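From: Ultan Mulcahy
To: Statehouse Watch list
Date: Friday, April 17, 2026
Subject: Re: [statehouse-watch] Hearing on the sports betting kiosk bill

> The sponsor says the kiosk bill is ready for the floor. Each
> license would cost $1,000 a year, with a cap of 490 licenses
> statewide. Bars and bowling alleys would get first pick. Local
> governments keep 6 percent of net revenue and can opt out by
> ordinance. The amendment filed last night runs 256 pages and,
> from what I was told, it's mostly cleanup. I think we should
> put in a slip as supporters before the next hearing.

I wouldn't put in a slip for anything yet. I started on the amendment last night and got far enough to doubt the word "cleanup." Cleanup is fixing a section number. Moving the age check from the state gaming office to the kiosk operator is a policy change, and it's in there, about a third of the way through, with no mention in the summary the sponsor handed out.

Then there's the cap. Who came up with 490? I asked the sponsor's office in December, when the number first showed up in a draft, and got a polite note saying it reflected "stakeholder input." The only stakeholders I heard testify were Troltum and Vuletti, and both of them want to run kiosks. If there's a market study, let's see it. Until then I'm going to assume the number came from the people who would like to hold the licenses.

The fee bothers me too. A thousand dollars a year sounds like something until you ask what an inspector costs. The bill gives the gaming office new duties and no new positions. We went through this with video terminals, and the towns ended up making the phone calls.

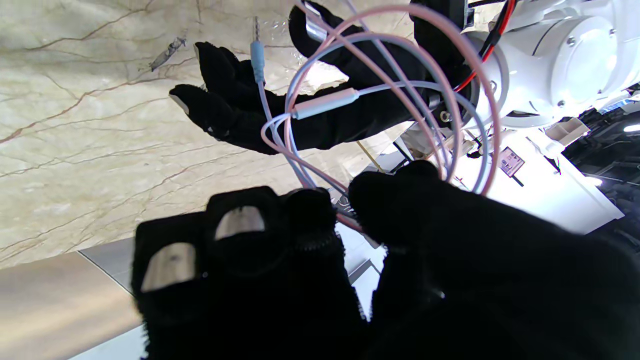 Pastel earphone cable and plug in a black-gloved robotic hand.

On the local share, read the definition of "net revenue" before you get excited. It comes after promotional credits, and operators decide how many credits to hand out. Six percent of a number the operator controls is not much of a promise. Brustora's council was told it could hire a crossing guard with the money. Maybe it can. I'd want to see the math from somebody other than a lobbyist.

The opt-out is also weaker than it sounds. A town has to pass its ordinance before the first license is issued inside its limits. After that, existing kiosks stay. So the council in a place like Mahrous, which meets once a month, could miss its chance between one meeting and the next. I asked about that at the hearing and the witness said it was "not the intent." Fine – then change the text.

I'm not against the whole idea. People already bet on their phones, and a kiosk in a bowling alley won't end civilization. But I've heard "ready for the floor" before, usually from somebody who hopes we'll stop reading.

What I'd suggest is filing as no position, with written questions on the age check, the cap and the opt-out date. If the answers are good, we can switch to support later. Switching the other way is a lot harder once our name is on the sponsor's list.

Does anyone have the fiscal note? The link on the bill page still goes to the one for the original version, and that one says "minimal impact," which I don't believe either.

Ultan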